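Sundton Trail Stages, data card

Stage data for the Sundton walking route: 14 stages, one row each, with distance in km, climb in meters and beds per hostel. Compiled by Tihomir Vukčević. Last checked Monday, March 8, 2021. 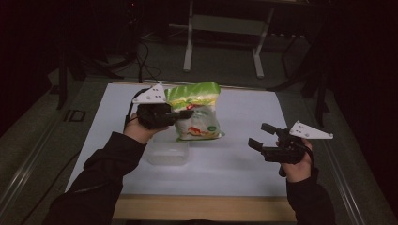
Are winter closures included? Only for hostels that shut in October; later closing dates are left blank.

Stages 4 and 12 have no hostel. Bed counts there read 0. Elevation comes from the Zinley survey sheets, rounded to the nearest 20 meters.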